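Recipe Yields Deserve a Plain Standard

A printed recipe makes a promise to the person who cooks from it. The ingredient list is checked with care, the method is edited, and the oven temperature is confirmed. The yield, by contrast, is too often left to habit. "Serves four to six" has become a phrase that commits its author to very little.

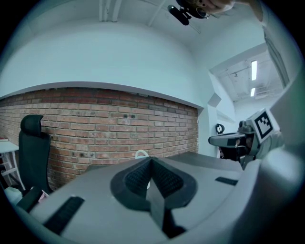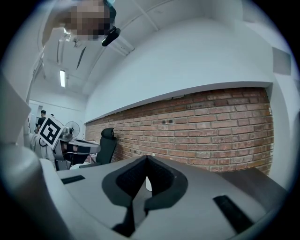
What should a recipe state in place of a number of servings?
The finished weight of the dish, followed by the weight of one portion. A cook can then decide how many people it will feed.

The recipe archive at Grincombe holds 1,939 entries, and its editor, Kamala Reddy, has begun adding finished weights to the baked dishes. Of the first 200 reviewed, 85 gave a serving count that could not be matched to any sensible portion. One potato bake was said to feed eight. Divided evenly, it gave each person a side dish, although the headnote called it a full supper.

The usual objection is that appetites differ. They do, and that is a sound argument for giving weights. A household with two teenagers and a household of retired adults can both use a figure in ounces. Neither can do much with a range.

A second objection concerns labor. Weighing a finished casserole requires a scale, the empty weight of the pan and a moment before serving. Publishers that already pay for testing – and many still do – can reasonably ask for this as well. Older recipes could be corrected as they are reprinted, perhaps 20 at a time, beginning with casseroles and savory pies.

Soups present a harder case, as their volume depends on how long they simmer. A cup measure taken at the end of cooking would serve most readers well enough.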